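### 3.2 What stays on the desk

Desks in the Purora study were supposed to be clear. We had asked for this in writing, in March, and the written request was later found on several of the desks.
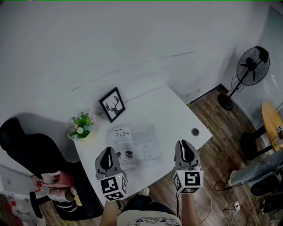
Residue is our term for whatever remains on a work surface once its owner declares it tidy. Following Ketier, we sorted it into 3 classes: things in use, things on display and things that have simply won. A framed black deer's head and a small potted plant with blue and white flowers are plainly display, and both keep to the back of the desk, as display does. An open booklet is harder – it lies where work would lie, and we coded it as in use out of courtesy. The floor was left out of the protocol, a decision we came to regret.

The chair was coded separately.

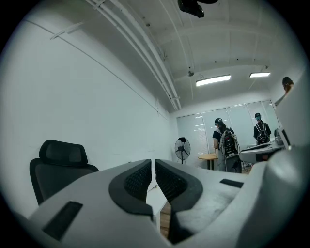 Dikiver objected at this stage that a chair is furniture only until someone hangs a coat on it, after which it is storage, and that our scheme had no way of recording the change. We accepted the point and added a seventh column to the coding sheet, making 7 in all. It was seldom filled in.

Paper gave the most trouble. The Ó Conaill index scores a sheet by its distance from the nearest edge and takes no interest in whether anyone means to read it. 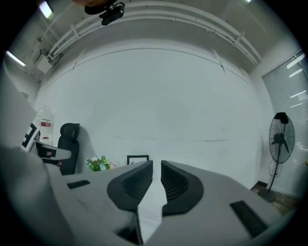
**Figure 3.** Printed sheet, with the wall and ceiling pipes beyond.

Sheets with print on them were scored as documents, blank ones as stationery.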